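Household Tips: Keeping Your Family Name Papers in Order

Posted February 24, 2018

When I started to collect the papers about our surname, I had everything in one shoebox. Birth certificates were lying between recipes, and two letters from Pelach I found only years later, inside a cookery book. Now the collection has 290 sheets and I can find any of them before the kettle boils. I write down how I do it, maybe it helps somebody with the same kind of box.

Sort by surname first, and by year after. Many families changed the spelling when they moved. In my papers the same people are called Wimitz, Vimitz and Wimits, so I chose one spelling for the folder and wrote the others on the front in small letters. Do not correct the spelling on any old paper, also when you are sure it is a mistake.

Use a soft pencil for everything. Ink goes through thin paper and ballpoint leaves a line which you can feel on the other side. On a photograph write only on the back, near the border, and put the photograph on a hard, flat surface before you write. Write the full name, with the name before marriage in brackets: Sioned Watkins (born Msimang). "Auntie with the hat" is nice to read but it will not help your grandchildren.

Take out all metal clips and rubber bands. Rust goes into the paper and a stain of rust stays. If a staple does not want to come out, open its legs from the back with a butter knife, slowly.
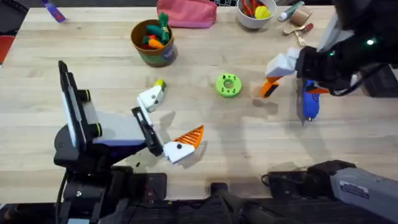 Can I keep the papers in the plastic sleeves from the supermarket?

For copies they are fine, but for originals it is better to buy sleeves marked as free of PVC, or to use plain acid-free envelopes. The soft, shiny kind of plastic can stick to the ink after some summers.

Choose a cupboard in the middle of the house. The loft is too hot in July and the cellar is damp, and paper suffers from both. I put 30 sheets in one folder, not more, or the corners begin to bend. The folders stand upright in a box with a lid, and the box does not touch the outside wall.

Make a list of the surnames and tape it inside the lid. Mine has 32 names on it, with the folder number next to each. When my cousin Lindiwe Nel borrows something, she puts a slip of paper in its place with her name and the date.

For folded letters, open them and let them lie under a clean heavy book for one week, with white paper on both sides. Never iron them. I did it once with a letter from Osbridge and the fold became brown.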